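3.2 Seating and length of stay

The second part of the study looked at how seating affects the time people spend in a shared room. Earlier work on waiting areas has mostly treated seats as a matter of supply: if there are enough of them, people sit, and if there are not, they stand or leave. Our interviews in Brendthorpe suggest that the type of seat matters at least as much as the number.

We spoke with residents of two housing blocks, Nowicki and Drekement, each of which has a common room on the ground floor. The rooms are close in size and get similar daylight. Nowicki was furnished with fixed benches along the walls. Drekement was left to the residents, who brought in pieces from home over several years. Interviews were carried out by Shanti Shakya in December and coded separately by both authors. Where the codes differed, the passage was read again and discussed until we agreed.

Residents of Nowicki described their room as clean and useful but said they rarely stayed after finishing what they had come to do. The benches could not be moved, so groups of more than two had to talk in a line. Several people mentioned noise - hard surfaces on every side made it tiring to follow a conversation. One resident said she took phone calls there and nothing else.

Residents of Drekement talked much more about single objects. They named chairs by the person who had brought them, and they knew which ones were comfortable for someone with a bad back. Small tables came up often, mainly as places to put a cup down. Cushions came up more than we expected. Older residents used them to raise a low seat, and parents put them on the floor for children. Decorative cushions were also used as a way of holding a place while the owner was out of the room. 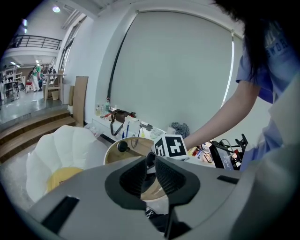 Figure 5. Small round surface and flower-shaped cushion.

Soft items also had costs. They need washing, and residents did not agree on who should do it. In Drekement this was settled by a list on the door, which Manolis Kontogiannis found had not been filled in for most of the autumn. We return to upkeep in Section 4, together with the question of storage.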